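Section 5. Setting Up the Table and Backdrop

5.1 Purpose of this section

This section explains how to prepare the Boveck work table and the Araya white backdrop cloth before a tabletop session in the Puvo studio room. It applies to all staff and visiting users. The table must be prepared in the order given, as several of the later steps depend on the position of the cloth.

Users who have not set up the table before should first read Section 2 (Room Access and Electrical Safety). Questions about the equipment should be directed to Kedir Degefa, Studio Manager. Questions about bookings and the loan of replacement cloths should be directed to Ibsa Abdella at the front office.

5.2 Items required

Before starting, collect the following from the Nimach store cupboard:

Boveck table, white top, with four levelling feet
Araya backdrop cloth, white
Backdrop rail with two uprights
Spring clips for the rail, one box
Spirit level
Two lint-free cloths, one for damp use and one for dry
Neutral cleaning solution, ready mixed
Lint roller

Check that the backdrop cloth is clean on both sides. A marked or torn cloth must be returned to the front office and entered in the linen book. Do not attempt to remove stains in the room.

5.3 Positioning the table

1. Bring the table into the room with two people, one at each short end. Lift it clear of the floor. The table must not be dragged, as the levelling feet will work loose.

2. Set the table down on the floor marks. The long back edge faces the rail.

3. Leave a gap of 200 mm between the back edge of the table and the rail uprights. The cloth hangs in this gap and should be able to fall freely past the table on both sides.

4. Place the spirit level on the table top, first along the length and then across the width. Turn the levelling feet by hand until the bubble is centred in both directions.

5. Press lightly on each corner in turn. If the table rocks, repeat step 4.

Note: The floor slopes slightly towards the door. The two feet nearest the door will normally need to be wound out further than the others.

Caution: Keep fingers clear of the feet when the table is being lowered. The second person should give a spoken signal before letting go.

5.4 Cleaning the table top

1. Remove loose dust with the dry cloth, working from the back edge to the front.

2. Apply a small quantity of cleaning solution to the damp cloth. Do not pour or spray solution directly on to the table.

3. Wipe the whole top in straight, overlapping strokes, including the edges and corners.

4. Dry the top at once with the dry cloth. Marks left by standing liquid are difficult to remove from the matt finish.

5. Look along the surface from a low angle, with the room lights on, and treat any remaining smears as above.

Caution: Scouring pads, cream cleaners and polishes must not be used. They leave shiny patches on the top which cannot be corrected and which will show in every later session.

5.5 Hanging the backdrop

1. Wash and dry your hands before handling the cloth.

2. Unfold the cloth over the table, with the hemmed edge towards the rail. It should not touch the floor at this stage.

3. Raise the hemmed edge to the rail. The rail height for ordinary work is 133 cm from the floor — a mark is provided on each upright.

4. Fix the centre of the hem first, then work outwards to each end. Use every clip in the box.

5. Allow the remainder of the cloth to drop behind the table. Do not trap it between the table and the wall.

6. Stand at the front of the table and check that no part of the rail or the wall is showing behind the working area.

The backdrop may be hung in one of two ways. In the draped arrangement, the cloth is left to fall in its own folds. In the flat arrangement, it is drawn tight and weighted along the lower edge. The draped arrangement is the standard one and should be used unless the booking form states otherwise.

With the draped arrangement, folds and fine creases are acceptable. The cloth will show lighter and darker bands where it turns towards or away from the light, and these need not be smoothed out. The cloth should still cover the full width of the view behind the table top.
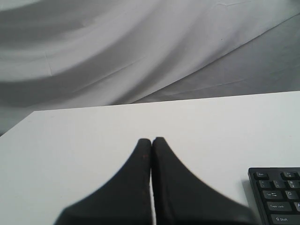 Figure 5.1. White backdrop in the draped arrangement, behind and above the table top. Soft folds and faint crease lines are within the accepted standard.

If the flat arrangement has been requested, continue as follows.

7. Steam the cloth while it is hanging. Start at the top and move down slowly, keeping the steamer head a hand's width from the fabric.

8. Allow the cloth to cool fully before touching it.

9. Fit the weighted bar along the lower edge and draw the two sides outwards until the cloth hangs without ripples. Fix each side to its upright with a spring clip.

Caution: Steam can cause serious burns. Only persons who have been shown how to use the steamer by the Studio Manager may operate it. The steamer must be switched off at the wall and left on its stand after use.

5.6 Lighting check

1. Switch on the two overhead panels. Leave the window blind fully closed.

2. Wait for the panels to reach full brightness.

3. Check the table top for hard shadows. The light should fall evenly, although a slight greyness towards the back edge is normal and does not require adjustment.

4. If one side of the table is plainly darker than the other, alter the angle of the nearer panel by means of the handle provided. Do not pull on the panel itself.

Note: A pronounced dark area in the cloth is usually caused by a deep fold. Lift the cloth gently from behind and let it fall again before making any change to the lights.

5.7 Placing items on the table

1. Items should be clean and dry before they are brought to the table.

2. Fit felt pads beneath any item with metal or rough feet.

3. Place items by lifting and lowering them. Sliding an item across the top will mark the surface.

4. Keyboards and other desk equipment should be wiped and shaken free of crumbs beforehand, away from the table. Leads should be run over the nearest edge and secured beneath the top with the clips supplied.

5. Keep items clear of the hanging cloth. An item pushed against the backdrop will disturb the folds and may pull the hem from the clips.

6. Food, drinks, ink and loose batteries are not permitted on the table at any time.

The working load of the table must not be exceeded. It is printed on the plate fixed to the underside of the top. Users must not sit, kneel or lean heavily on the table in order to reach the rail. A step stool is kept in the Nimach cupboard for this purpose.

5.8 Adjustments during a session

Small movements of the cloth during a session are to be expected, particularly when the door is opened. Where the position of the folds has to remain constant, hang the notice on the outside of the door and keep the ventilation on its lowest setting.

Should a clip come away, stop work and replace it before continuing. Do not use pins or adhesive tape on the cloth. Both have caused damage in the past, and the cost of a replacement will be charged to the department named on the booking form.

5.9 Clearing away

1. Remove all items and leads from the table.

2. Switch off the overhead panels and open the blind.

3. Release the clips from the ends of the rail towards the centre, with a second person supporting the cloth.

4. Go over the cloth with the lint roller, then fold it along its existing lines. Place it on the upper shelf of the cupboard, with nothing stacked on top.

5. Wipe the table top as described in 5.4.

6. Count the spring clips back into their box and report any that are missing.

7. Sign the sheet on the inside of the cupboard door.

The table may be left in position if a further session is booked for the same day. In all other cases it is to be returned to its bay, with the levelling feet wound fully in.

5.10 Routine care

Backdrop cloths are sent for laundering each June and at other times as required. Users should not take cloths home to wash. The table top, feet and rail are inspected by the Studio Manager on the cloths' return, and any table awaiting repair will carry a red label. A table with a red label must not be used, even for a short session.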